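News > Residents' Newsletter > October > Shared Kitchens

Crockery in the shared kitchens: new arrangements at Pestden and Plidton

12 shares | 2 comments

The House Services office has completed its review of crockery in the shared kitchens at Pestden and Plidton. The review was requested after a number of residents reported that there were too few dinner plates at the evening meal, while cupboards on the upper floors held more than could reasonably be used. This item sets out what was found and what will change.

A full count was carried out over the summer. Across both buildings there were 1,113 pieces of crockery, including cups, bowls, side plates and serving dishes. Of these, 208 were chipped or cracked and have been withdrawn. A further 185 were found in places other than the kitchens, chiefly in study rooms, on landings and in the laundry at Plidton. These have been washed and returned to stock.

The review also looked at the variety of crockery in use. Over the years the kitchens had acquired plates of several sizes and shapes, some bought by the house and others left behind by departing residents. Many of them would not stack safely, and the wider ones did not fit the lower racks of the dishwashers. It has therefore been decided that the main dinner service will be in plain white, and that patterned or coloured pieces will be kept for the common room at Pestden, where they may be used for teas and small gatherings.

Under the new arrangements each kitchen has its own allocation, which is listed on a card inside the cupboard door. Residents are asked to return crockery to the kitchen from which it was taken. Plates should not be carried between the two buildings. Where a larger number is needed for a party or a society supper, a request may be made to Ngọc Huỳnh at the House Services desk, who will arrange for the reserve stock to be opened. Two working days' notice is required.

The following points on washing and storage apply in all kitchens.

Food should be scraped into the caddy before plates are placed in the dishwasher. Rice and porridge in particular are blocking the filters, and the machine on the second floor at Plidton was out of use for most of a week as a result.

Dinner plates go in the lower rack, facing the centre, with a space between each. Bowls and cups go in the upper rack. Pans should be washed by hand.

Plates washed by hand should be rinsed and stood upright in the draining rack. They should be put away by the person who washed them, and in any case before 10 p.m., when the worktops are cleared for cleaning.

Stacks in the cupboards should be kept to a modest height. Deep plates and flat plates should be stacked separately – mixed stacks are the most common cause of chipped rims.

Any plate with a chip or a crack, however small, should be placed in the marked tub beneath the sink. Please do not put broken crockery in the recycling or in the ordinary kitchen bins.

The white dinner plates have a broad rim and a deep well, and are suitable for pasta, stews and curries as well as for drier dishes. Several residents had asked for a plate of this kind during the spring consultation, noting that sauces tended to run off the older flat ones.

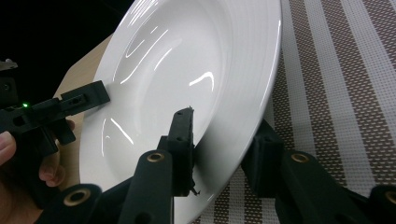
Thu Phùng writes that the deeper plates are welcome on the top floor at Pestden, but that they take up more of the rack than the flat ones did, and that two people cooking at the same time will now fill it. She asks whether a second draining rack could be provided there, and whether the cupboard to the left of the cooker, at present used for cleaning materials, might be given over to plates instead. Both requests have been passed to the Kitchens Group and will be considered at its next meeting. The floor has in the meantime been lent a folding rack from the Malý Room.

Residents are reminded that private crockery may be kept in the kitchens only if it is marked with a room number and stored on the shelf provided. Unmarked items found at the end of term will be added to the common stock or given away. The Drurkum Fund has kindly agreed to meet the cost of replacing the withdrawn pieces, and no charge will be made to residents on this occasion. Losses in future years will be met from the kitchen budget of the floor concerned.

A second and shorter count will take place before the end of the spring term. Comments on the arrangements may be left in the book at the House Services desk or handed to any member of the Kitchens Group.

Contact House Services | Copyright Pestden and Plidton Residences | Back to top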